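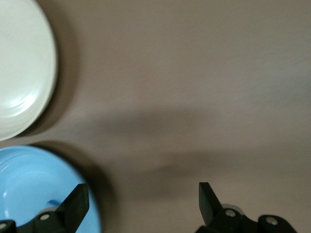 My grandmother wrote her recipes on the backs of envelopes, and in August I finally sat down to copy them out. I had been putting it off for years (the box lives on top of the fridge, where it is very easy to ignore), but my cousin Randa Jaber kept asking for the lentil soup, and I kept telling her "soon" until even I was tired of hearing it.

The trouble with Grandma's recipes is that they were notes to herself. The soup says "onions, the usual way" and then jumps straight to lemon. Her rice pudding gives the milk and the sugar and skips the rice altogether! I called Randa, who remembered a coffee cup with a chipped handle, and my mother remembered two handfuls, so we each made it our own way that night and talked on the phone while we stirred. Mine came out thick enough to slice — I ate it anyway, with cinnamon, standing at the counter.

I've started writing the family arguments in the margins now, with initials, so whoever gets the notebook next will know that my mother says no cumin and Randa says plenty. There is still a whole bundle of cookie recipes held together with a rubber band, and one envelope that just says "like Easter but less butter." If any of my aunts are reading this, please call me about that one, any time after supper.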